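September 22, 2023

Home late again, and I've only now sat down with a cup of tea and this notebook, which I've neglected shamefully since the students went back. I want to get the robotics club down on paper while it's still fresh, even if my handwriting gives out before I do.

We've finally settled the great name argument. The breakfast project is Padimari (I was holding out for Prikness, and was voted down quite cheerfully), and the arm itself stays Garent, as it has been since last year's lot christened it. I've grown fond of both names, though I still say mine had more spark.

The new students are such a pleasure. They came in quiet as mice and by the end were all talking over each other about grip force and whether a crust counts as an edge. I had a whole speech ready about patience and never got to give it. Our log says we have 2251 trials saved so far, and they added another 34 tonight, which is a lovely effort when you think how long it takes to set everything back between goes — and how easily everyone gets sidetracked by talk of jam.

The task for this term is toast. It sounds like nothing at all until you try writing out every little movement your own hand makes of a morning, and then you feel quite humbled by your own kitchen.

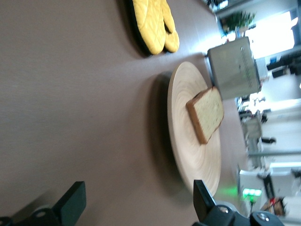
I keep turning over whether we've made the approach too steep. I'd like the fingers to come in lower and slower, and I said so, probably at too much length, and they were very kind about it. We'll try 2 versions next time and compare the logs properly. The open evening in December is closer than it feels, and I must remember to write back to Karam about the spare motor, and to buy another loaf, the seedy kind, before I go in again.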